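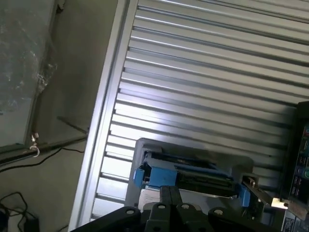

*Natsumi Ishida – speaker notes, Wutard meetup, 12 September 2025*

Right, hello everyone. I'm going to talk about the software behind taking a desktop PC apart and putting it back together with two arms, and mostly about the bits I got wrong! We call the stack Grolia. The planner inside it is Wullex, and I'll mix the names up at least once, so shout.

(Check the clicker works before this bit.)

Start with perception. A computer case is a horrible thing to look at if you're a depth sensor – bare sheet metal, dark gaps, cables that never hang the same way twice. We gave up on one big model of the whole case quite early on. Grolia finds the board first, then works out where the socket and memory slots should be from that, then goes looking for them up close with the wrist camera. If the close look disagrees with the guess by more than 4 mm, it stops and asks for another view.

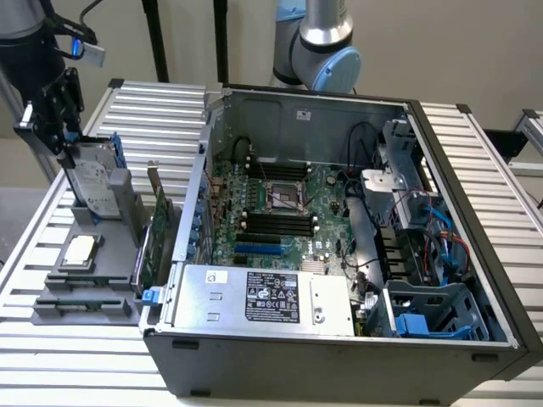

The fixture tray was the best decision we made all summer. Every part has a known place to go, so the planner gets to treat "put the drive down" as a fixed pose and save its thinking for the case. Before that, Wullex was spending 55 seconds on a single plan, and most of it went on where to leave things. Now it's 6, and I've stopped making tea while I wait.

Ask the room: who's planned for two arms as one big robot? (Wait for hands.) We tried it. Lovely on paper, slow as anything. What we do now is plan each arm on its own and let them reserve chunks of space, a bit like booking a meeting room. Huamán is the little scheduler that hands out the bookings. 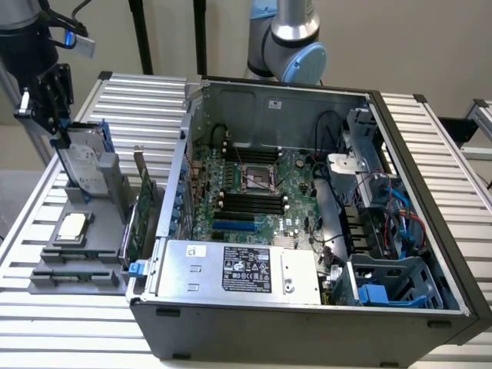

Control, quickly. Position control gets you to the slot, then we switch to a force-limited push with a small wiggle. The switch used to happen on a timer, which was daft. Since August it's triggered by contact, and I can replay any run from the logs – we've got 475 of them, all tagged by hand by me, so please be nice about the tags.

Skip the calibration slide if we're running late. Otherwise: recalibrate the wrist camera whenever the gripper's been off, even if you're sure it went back on straight.

Questions, then pub.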